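Slide 4. Loyalty cards, what the shop gets

Start with the Trevuvstead numbers. 400 card holders asked, 116 could name one thing they had saved on. Pause there. Farah Krishnan will say the sample is small. Fine, it is small. I'd still like to see hers.

Skip the Gumier brochure quote if we're running late. "Members feel valued" is a claim with no figure behind it.
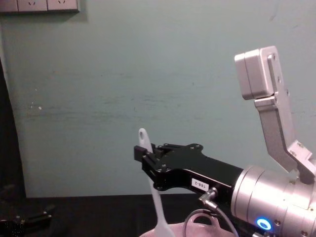
Do card holders spend less over a year? At Trevuvstead they spent more, and most of the extra went on items marked as member deals.

Slide 5. Points that expire

2000 points sounds like a lot. Say what it buys: one coffee, small. Points lapse in November, before the holiday shopping. Estela Carrasco calls that a coincidence. I don't buy it, but I can't prove it either, so say so.

Then over to Suqin Yin for the refunds part.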